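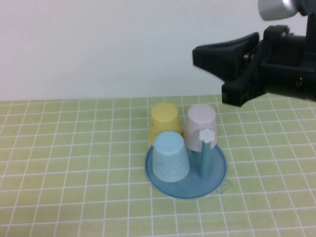 I have been meaning to write about cups for ages, which I know sounds like a thin subject, but bear with me, the kettle's on and I've got half an hour before I have to go out.

When we moved to Clercombe last spring I made a rule that glasses would live in the cupboard over the sink, behind a door, and for a while they did. Then the children's friends started coming round after school, and every one of them wanted a drink and a new cup to put it in, and by teatime there'd be 9 on the side and no idea whose was whose. My neighbour Benjie Yap (father of four, so I listen to him) told me to give each child a colour and stick to it. Blue, yellow, pink. If yours is in the sink, you rinse it. It has worked so well that I'm a bit cross I didn't think of it myself!

The other half of it is having them out where small people can reach. I'm very fond of a tray with a peg for this sort of thing, the kind where you stand the cups upside down after washing and they drain while you get on with something else. Plastic ones do cloud up and pick up little marks over time, and I've stopped minding. I give the tray a wipe when I remember, usually when somebody is coming to visit, and I do try to get right into the rim with an old toothbrush because that's where the grey stuff collects. Warm water and a drop of washing-up liquid is plenty.

Dindo Dagdag asked in the comments last time whether I'd go back to glass. Maybe when Javier is a bit older. He's 9 now and still carries a full cup as though it were empty, bless him, and my lovely green tiles at the old house had the stains to prove it.

Next time, lunchboxes, if I can find all the lids.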